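Workshop Tips: Trying Out Grippers on Everyday Hand Tools

Small robot arms are turning up in a lot of home shops and school workrooms, and most of the trouble people have with them comes down to the gripper. The arm gets to the right place and the fingers do something foolish when it arrives. These tips are for anyone with two or more sets of fingers who wants to know which one to leave bolted on. They were worked out with three sets, the Zitico, the Girnar and the Xenos, all run from an Eto controller, but they should carry over to most two-finger grippers.

Before you start

Wipe the table with a dry cloth. Grit under a tool changes how it slides, and you will blame the fingers for it.

If you push two tables together, check the seam with a straightedge. A step you can barely feel with a fingernail is enough to stop a fingertip that is dragging along the surface. Shim the low table at the legs. Folded card works for an afternoon, but it packs down, so use something harder if the setup is staying.

Tie the cables with the arm stretched out as far as it will go. If you tie them with the arm folded, the first long reach will pull on the connector. Leave a loop at the wrist big enough to put your fist through. Hook-and-loop straps are better than zip ties here. You will be undoing them.

Pick tools you own and use. Test blocks that come in the box are made to be easy to hold.

Choosing what to pick up

Thin, round things are the hardest. A plain screwdriver lying flat gives the fingers very little to close on at the shaft, and it rolls. Try it at the handle first, then at the shaft.

A cordless screwdriver is heavier at one end. Find the balance point by resting it across your finger and put a bit of tape there. Tell the arm to grip at the tape. If it grips anywhere else the tool will swing as it comes up, and a swinging tool tells you nothing useful about the fingers.

Scissors should be closed before each try. A roll of tape can be taken across the outside or by one wall, with one finger down the middle. Write down which you used, as they are really two different tests.

Brushes are good for checking grip force. If the bristles spread when you pick the brush up by the head, turn the force down.
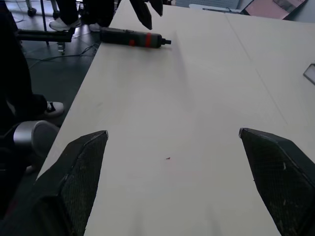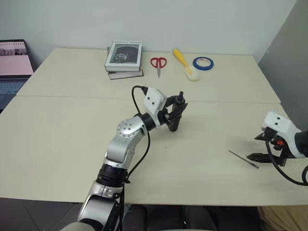 Setting the height

Bring the fingers down slowly over bare table until a sheet of printer paper just drags under the tips. Call that zero. Then raise the arm 2 mm and save that as your pick height for flat tools. Do this again whenever you change fingers. The Girnar set is a little longer than the other two, and we gouged a table finding that out.

Do it at the near edge and the far edge as well. Arms sag when they reach out, and a height that is fine up close may rub at full stretch.

Camera position

A camera at the wrist shows you the last few inches of the approach. A camera up high shows you where the arm is in relation to everything else. If you can only afford one, get the wrist camera, and mount it so both fingertips stay in view when the gripper is open. Lining up a thin shaft is guesswork if you can only see one finger.

Turn off any lamp that throws a hard shadow across the work. Light from two sides is best. Pale tabletops are easy on the eyes but can wash out bare metal, so lay a sheet of dark paper under shiny tools if the camera keeps losing them.

Fix the exposure by hand if the camera lets you. On automatic, the picture goes dark every time a white part of the other arm passes by.

Running the comparison

Give each set of fingers 30 tries per tool, with the tool put down by hand at a slightly different angle each time. Fewer than that and one lucky morning will pick your winner. Keep the speed and force the same for all sets.

Count a try as good only if the tool comes up, stays up for 7 seconds and goes back down without being dropped. Mark the score on paper as you go. We ended up with 287 tries we trusted and threw out the rest where a setting had been changed halfway through.

With two arms, park the one you aren't using well to the side. Both can be tested at the same table, but set the limits in the controller so they can't reach each other.

What we found

The Zitico fingers did best on the cordless screwdriver and anything else with a fat body. The Xenos fingers have a narrower tip and won on scissors and thin shafts. The Girnar set was second on nearly everything, and if we had to leave one pair on all month it would be that one.

Looking after fingertips

Wipe rubber tips with a damp cloth at the end of the day. Skip solvent, which makes some rubbers slick. Textured tips hold dust in the low spots, so use an old toothbrush.

Swap the left and right pads after about a month if they come off easily. Ours wear faster on one side. Check the finger screws at the same time and mark each head with a paint pen so you can see if it has turned.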